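レビュー > ロボット周辺機器 > 電動グリッパー

二指電動グリッパー「Wendeck」を解体作業で使ってみた Treltent製の平行爪タイプとの比較

7/6/18 文・編集部 自動化機器担当

使用済みのデスクトップPCから、ドライブや電源ケーブルをロボットで外す。うちの作業場では春からこの工程の自動化を試している。アームは以前から使っている6軸機で、コントローラーはMaeng。手先だけが決まらず、これまではTreltentの平行爪グリッパーを付けていた。今回、Estariが扱っているリンク式の二指グリッパーWendeckを借り、同じ工程で使い比べた。

借りた期間は19日間。外した筐体は43台で、内訳はタワー型がほとんど、残りが省スペース型である。メーカーも年式も揃えていない。引き取った順に台へ載せ、側板を開けたところから始めている。側板のネジ外しは人がやっており、今回の比較には含まない。

■ 重さと取り付け

Wendeckの本体は実測で821グラムだった。フランジ変換板と手首カメラを付ける前の数字である。Treltentのほうが軽いが、うちのアームの可搬重量なら差は気にならない。ただ、動作の終わりで手先がわずかに揺れるようになったので、減速の設定は一段ゆるくした。

取り付けは六角穴付きボルトだけで済む。レンチは同梱されている。ケーブルの出口が本体の横にあり、アームの第6軸を大きく回すと引っ張られる。説明書には余長を取れと書いてあるが、どのくらい取ればよいかは書いていない。二回ほど長さを変えて落ち着いた。コネクターはロック付きで、作業中に抜けたことはない。

Maengとの接続は標準の通信設定でつながった。把持力、開き幅、速度の三つを数値で渡せる。Treltentでは開き幅が全開か全閉の二択に近かったので、ここは大きく違う。狭いところに入れるときに、必要な分だけ開けておける。

■ 筐体の中に入るか

一番知りたかったのはここである。PCの内部はケーブルが垂れ、ドライブケージが張り出していて、まっすぐ上から降ろせる場所は少ない。手先を傾けて斜めに入れることになる。

Wendeckは指先に向かって細くなる形なので、先端だけならかなり奥まで届く。Treltentの平行爪は爪の根元が幅広で、ケージの縁に当たって止まることが多かった。電源コネクターに届くまでに姿勢を変え直した回数は、Treltentのときより明らかに減った。

一方で、リンクの部分は横に張り出す。指を開くと外側の板がさらに広がり、メモリースロットの側に近づく。省スペース型の筐体では、指先は届くのに板が当たるということが何度かあった。干渉チェック用の3Dモデルは閉じた状態のものしか配布されておらず、開いたときの外形は自分で測って足した。これはEstariに改善を頼みたい。
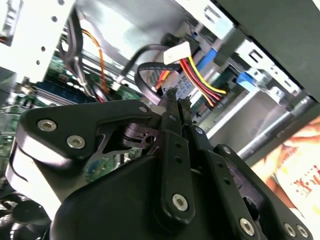
手首カメラから見たWendeck。指先の上に白い電源コネクターと黄・赤・黒の電線。右はドライブケージ。

■ コネクターをつかむ

4ピンの白い電源コネクターは、古い個体ほど固い。人の手でも左右に揺すりながら抜くものなので、まっすぐ引くだけのプログラムではどちらのグリッパーでもうまくいかない。つかんでから小さく揺すり、引く、という動作を組んで比べた。

Treltentの爪は金属の面にゴムを貼ったもので、揺すっている間に滑ることがあった。Wendeckの指先には灰色のざらついたパッドが付いており、樹脂の角にかかると粘る。対象にした電源コネクターのうち、一度目で抜けなかったものが27個あり、そのうち半分以上は、つかむ位置を根元側へずらしてやり直すと抜けた。抜けなかった残りは人が外した。

SATAの電源とデータは別の難しさがある。薄いので、指で挟むと少し位置がずれただけで基板側の端子に力がかかる。把持力を下げれば基板は守れるが、今度はラッチを押せない。ラッチ付きのケーブルについては、現状のWendeckの指先では無理だと判断した。ラッチのないものは外せる。

電線の束ごとつかむのは避けたほうがよい。つかむことはできるが、引く向きがコネクターの軸とずれ、ハウジングがこじれる。最初の数台でこれをやり、ドライブ側の受けを割った。今は、束を一度脇へ寄せる動作を先に入れてからコネクターを狙っている。寄せるだけなら片方の指の外側で押せば足りる。

■ 手首カメラとの相性

カメラは従来の小型のものを流用し、手首に付けた。指先とその先の対象が同時に見えるのはありがたい。ただし、Wendeckは本体とリンクが大きいため、画角の下半分近くがグリッパーで埋まる。Treltentのときはもう少し周囲が見えていた。

認識のほうで困ったのは反射である。板金の筐体は照明が当たると白く飛ぶ。ケージの縁や側面のパネルが飛ぶと、近くのコネクターの輪郭まで拾いにくくなる。天井の照明を一列消し、作業台の横から拡散板ごしに当てる形に変えたところ、電線の色分けは安定した。黄と赤は見つけやすい。黒いケーブルは黒いリンクと重なると区別がつかないことがあり、グリッパーの部分をマスクして除外する処理を追加した。開き幅に応じてマスクの形も変える必要がある。Maengから開き幅を読み出せるので、それに連動させている。

カメラを手首の反対側に付け直す案も試した。視界は広がるが、今度は片側の指先が見えなくなる。つかめたかどうかの確認ができないので元に戻した。

■ 把持の検出

Wendeckには、指が途中で止まったことを返す機能がある。何かをつかんでいれば開き幅が残り、空振りなら閉じきる。コネクターのように厚みのあるものなら十分使える。細い電線一本では、閉じきったのと区別できないことがあった。

Treltentにはこの機能がなく、うちでは電流値を読んで推定していた。手間を考えれば、最初から値が返ってくるほうが楽である。返ってくるまでにわずかな遅れがあり、速い動作の途中で判定しようとすると古い値を拾う。止まってから一拍置いて読むようにした。

■ 耐久性と手入れ

期間中に故障はなかった。リンクの関節にほこりがたまるので、一日の終わりにブラシで払っている。使用済みPCの中はほこりが多く、同じ用途なら手入れは毎日になると思う。リンクのネジは一本だけ緩みが出た。締め直し、印を付けておいたが、その後は動いていない。

パッドは片側の角が減ってきた。板金の縁に擦れる側である。交換用は二枚一組で、裏からネジで留まっている。交換にかかる時間は短い。Treltentのゴムは接着だったので、剥がして脱脂して貼り直す作業が要った。7月中にもう一度、減り具合を測る予定でいる。

指そのものも外せる構造だが、別形状の指は今のところ売られていない。ラッチを押すための突起が付いた指があれば、SATAの件は解決するかもしれない。図面は公開されているので、自作する手はある。

■ 安全面

筐体の向きを直すときなど、人の手がすぐ近くに入る工程がある。リンク式は、平行爪と比べて指を挟みそうな隙間が多い。うちでは手を入れる可能性のある区間では速度と把持力の上限を落とし、さらにペダルを踏んでいる間だけ動くようにした。これはグリッパー側ではなくMaeng側の設定で行う。Wendeck単体にも力の上限設定はあるが、電源を入れ直すと初期値に戻る。この仕様は知らずにいると危ない。起動時に必ず書き込むようにしておきたい。

■ どちらを使うか

電源コネクターとラッチなしのケーブルが中心なら、Wendeckのほうがよい。狭い場所への届き方とパッドの滑りにくさで差が出る。うちでもタワー型の工程はWendeckに切り替えることにした。

省スペース型はTreltentを残す。リンクの張り出しが避けられない筐体があり、プログラムで姿勢を工夫するより、手先を替えたほうが早い。ドライブ本体を引き出す工程も、平らな面を広く挟めるTreltentのほうが安定していた。Wendeckで引き出すと、挟んだ二点を軸にドライブが回ってしまうことがある。

価格はWendeckのほうが高い。パッドの交換費用まで含めた比較は、まだ使用期間が短く出せない。購入を考えている場合は、開いた状態の外形を自分の筐体に当てて確認してから決めるのがよいと思う。Estariの貸し出しは指とケーブルが一式で届くので、その確認には足りる。変換板は別売りで、うちは手持ちの板に穴を開け直して使った。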